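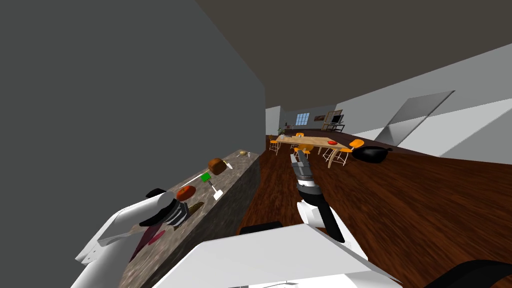
WOLTOV, December -- Fider today put out a free setup and upkeep guide for its Wustholm two-arm home robot, with a matching simulated kitchen so crews can check a machine's settings before anyone powers up the real one.

The kitchen comes with a long speckled counter, bread and other food laid out on it, a dining table and four orange chairs. Load the robot's own settings file, bring it to the counter, run the arms. If the numbers are off it shows up there first.

"Most of our service calls are setup," said Shiyu Cheng, head of field service at Fider. "Wrong counter height, old wrist offsets, gripper never zeroed after a swap. Twenty minute fix, but you've driven two hours to do it."

The guide runs 50 pages. Covers first power-up, arm homing, gripper zero, head camera alignment, cable checks at the wrist, and what to do when one arm drifts and the other doesnt. Finger pads get a look every 14 days, sooner in kitchens. Wrist bolts are checked at the same visit, by hand, power off.

Also new: a single settings file for both arms. Until now left and right were kept seperately, and techs had to load them in the right order. Old files still open. Save a copy first.

Bakos, which services the robots for Fider, tried the guide with its own repair crew before release. Veronika Fülöp, shop lead at Bakos, asked for one change and got it: the homing steps are now on one page, large print, so it can be taped up next to the machine.

Units with serial numbers below 3369 need a controller update before the new file will load. Bakos does the update at no charge, on site or by mail. Owners should have the serial number ready, its on the plate under the rear cover.

Guide and kitchen are available now to all registered owners. Printed copies on request.

Press contact: Suha Rizk, Fider
Service questions: Krisztina Rácz, Bakos

Last updated: December, 4:10 p.m.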